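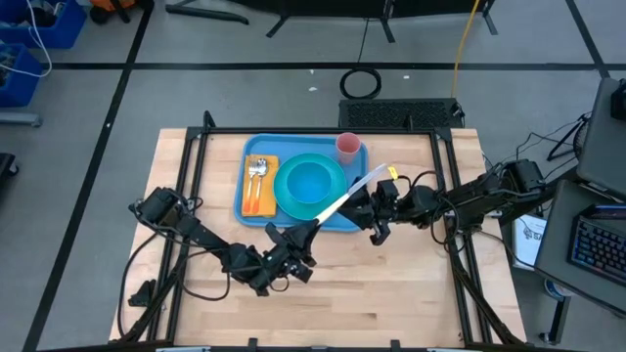
Cluvport is a shared workshop for people who want to build their own robots and haven't got the room, the tools or the nerve to do it alone. We rent the ground floor of a former print works and members come and go as they please, day or evening. The main build at the moment is the two-armed table. It has a butcher-block top inside a black frame made of aluminium extrusions, with an arm mounted on each side, and the job it is learning is laying a tray: napkin, fork and spoon on the left, plate and bowl in the middle, cup in the top right corner. We picked tray laying as it needs both arms and the parts are cheap to replace.

How we started

The workshop was set up by Gaetano Sorrentino, who had been building a robot arm in his spare bedroom and had run out of bedroom. He put a card up in the library asking if anyone wanted to split the rent on a unit. Four people rang him. The first unit was 12 square metres with one socket, and we stayed there for two winters. We moved to the present building one October, carrying most of it over in a borrowed van.

We now have 64 members. Some are engineers by trade, but there is also a dental nurse, two bus drivers and a retired piano tuner who does our best soldering. You don't need any background to join. You do need to be willing to read a wiring diagram, and to put things back where you found them.

What we build

Every large project gets a name, chosen by whoever starts it. Oddsson was the first, a single arm on a trolley that sorted bolts by length. It still works if you are patient with it. Flillitz is a small wheeled robot which carries tools from one bench to another, and has been rebuilt so often that only the battery box is original. Gevorach is the two-armed table.

The frame on Gevorach has been made twice. The first version was too light and shook whenever both arms moved together, so the arms disagreed about where the plate was. The second is bolted through at every corner and is much better. The cables are on their third routing. If you are thinking of building something like it at home, leave more slack at the joints than you think you need, and fix the top down before you measure anything.

Members take turns at teaching it. A session is usually an hour or so, one person at the controls and one person resetting the tray - the second job is duller and everyone has to do it. By the end of the summer we had recorded 806 runs, and we are aiming for 1,000 before we change the task. Handing a long utensil from one arm to the other is the part we practise most. Cutlery is harder than crockery, and a folded napkin is harder than either.

What we have

There are six benches, two 3D printers, a pillar drill, a bandsaw, a small lathe and a good stock of second-hand motors. Aluminium extrusion is bought in bulk and sold to members at cost. The lathe and bandsaw need a short induction first, which any of the key holders can give you.

How it is paid for

Members pay monthly, and there is a lower rate for students and anyone out of work. Roughly a third of our income comes from weekend courses, mostly the beginners' one on motors and controllers. We don't take on commercial work. Members may build things to sell, but they bring their own materials and clear the bench afterwards.

Visiting

Our next open day is 28th July, from ten until four. Gevorach will be running for most of the afternoon and visitors can have a go at the controls. Children are welcome with an adult. There is step-free access from the yard, and parking for three cars - please leave the space by the roller door clear for deliveries.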